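How does a robot hand know what to do?

From the Mirberg children's science pages
Updated 27 Dec 2025

Pick up a pencil. Now put it down again. That took you a second or two, and you probably didn't think about it at all.

A robot has to be told how to do every part of that job. The telling is done by software, which is another word for the programs that run on a computer. Motors can make a robot strong, but without software it would just stand there.

This page looks at the software inside a robot that has an arm and a hand. It has four main jobs: seeing, planning, moving and checking.

Seeing

Many robots have cameras. Some have one up high, where a head would be, and another down near the hand. The high camera is good for looking at a whole table. The low one is good for close work, such as finding the edge of a cup.

A camera does not understand anything by itself. It turns light into numbers. A picture is made of tiny squares called pixels, and each pixel has numbers that say how red, how green and how blue it is. Try making a very small picture on squared paper, 10 squares across and 10 squares down. You would have 100 squares to colour in. A camera picture has far more.

The part of the software that works out what the numbers mean is called perception. It looks for edges, shapes and colours, and compares them with things it has learned from other pictures. Then it makes a guess, and gives the guess a score. The program might say, "I am 95 per cent sure this is a box."

Shiny things are hard for perception. A chrome surface works like a mirror, so a robot looking at its own shiny arm may see lights and windows in it. You know those are reflections. The program has to learn it.

Close-up pictures are hard too. When the camera is fixed to the arm, it tilts whenever the arm tilts. A person can end up upside down in the picture, and the program still has to know that the floor is the floor.

Planning

Once the robot has found the thing it wants, it needs a path to get there. The planning program works this out before the arm moves.

Imagine you want a biscuit from the far side of the table, and there is a full glass of water in between. You would go around the glass or over it. The planner does the same, but it has to think about the elbow and the wrist as well as the fingers. It tries out lots of paths on the computer and throws away any that would make the arm bump into something.

In July, a team in Sevholm counted how many paths their planner tried before it chose one for a single reach across a desk. The answer was 236. The program they used is called Pastach, and it draws each path on a screen as a thin line, so that people can look at the chosen one before they press go.

Moving

Now the arm can follow the path. The part of the software in charge of this is called control.

Control sends messages to the motors many times every second. A message might mean "bend this joint a little more" or "slow down". Sensors in the joints send messages back, saying how far each one has turned. If a joint has not gone far enough, control gives it a bit more push. If it has gone too far, control brings it back.

This going round and round is called a feedback loop. You use one when you carry a full bowl of soup. You watch the soup, it starts to tip, and you level the bowl.

A hand with fingers needs a lot of control, as each finger has several parts that must bend together. A gripper is simpler, but the program still has to decide how hard to squeeze.
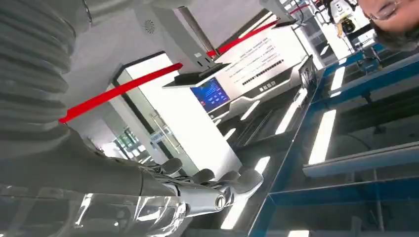
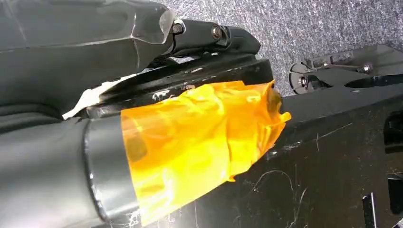

Tape, bolts and scratches, seen from very near.

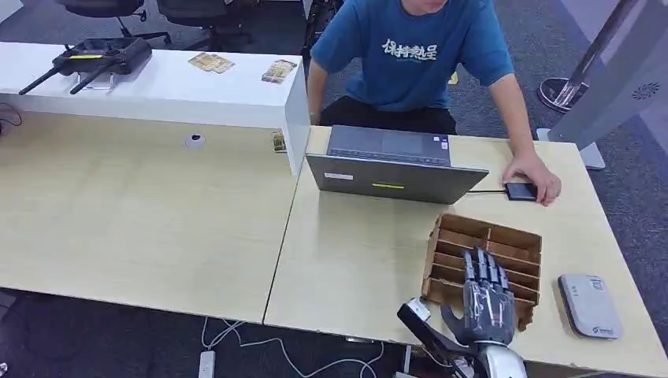 Checking

The last job is checking. After the robot has tried to do something, the software looks again. Is the box where it should be? Are the fingers closed on something, or on nothing?

If the answer is wrong, the robot can try again from the start. Good software also knows when to stop. If a joint is pushing much harder than it should, something may be in the way, and the safest thing to do is to keep still and wait for a person.

How robots practise

Some robot programs are written line by line by people. Others learn from examples. The people in charge save what the cameras saw and how the joints moved, and each saved try is called a recording. One set of recordings, called the Howlader set, has 3955 of them. The program goes through them all, over and over, and slowly gets better at guessing which movement should come next.

The failed tries are kept as well. A recording of a dropped cup is useful when it is labelled properly – the program can learn what a bad grip looks like.

Try it yourself

You need a friend, a table, a cup and a scarf for a blindfold.

One of you is the robot and wears the blindfold. The other is the software. Put the cup somewhere on the table. The software may only use these words: left, right, forward, back, up, down, open, close, stop.

See if you can get the robot to pick up the cup. Then swap over, and move the cup to a new place. When you have both had a go, put a book between the robot and the cup and try again. You will need a plan this time.

Words to know

Software: the programs that run on a computer.
Pixel: one tiny square of a picture.
Perception: working out what is in a picture.
Planner: the program that chooses a path.
Control: the program that tells the motors how to move.
Feedback loop: doing something, checking it and putting it right, again and again.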